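Robot thread, October edition. People keep asking me if a machine can do the boring jobs in our shop yet, so I'm dumping what I think before my coffee goes cold.

1/ Short answer: some of them, on a good day, slower than my nephew. And I love my nephew, but he's slow.

2/ Folding. Everybody wants folding! I've been bugging the folks at Flondau about it for ages. Their arm does a dish towel pretty well if you lay it flat first. Ball it up the way it comes out of my dryer and it pokes at it like it's afraid of it.

3/ Dishes are weirdly further along than I expected. Plates, fine. Mugs, fine. Wine glasses - please don't, I only have so many left.

4/ What I care about more is the bench work at Nowicki, where I spend my days. Picking up a tool, putting it where it lives, handing it to you the right way around. We kept a tally over the summer: 355 tries at picking up a hand tool, 302 good ones. I was ready to be grumpy and then I saw that number and got kind of excited (okay, very excited).

5/ The 53 bad ones are mostly the same story. It gets the tool, but tilted, and then it can't do anything useful with it. Picking up and using are two different jobs, and the demo videos mostly show you the first one.

6/ Cordless screwdrivers are my favorite test. Slim body, all the weight in odd places, and you need it upright and snug before you can even think about a screw. Held down low near the chuck, one finger on each side, it looks so right that you want to clap.

7/ Then comes the trigger, the screw, the hole. Ulwood says their next software gets us closer. We'll see! I've got 33 cabinet hinges waiting and I'm not holding my breath, I'm doing them myself tonight.

8/ Somebody asked about vacuuming. Yes, buy the little round one, that's been solved for years, except for socks.

9/ So would I put one in my kitchen? Not yet. On the bench, next to a person who can grab the thing when it slips? Yeah, I would, and I'd let it hand me tools all afternoon. More when the Oltach people send the new fingers.

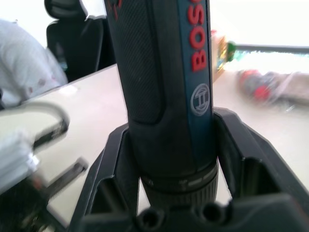

**Marloes Van Beek**
*Bench lead, Nowicki*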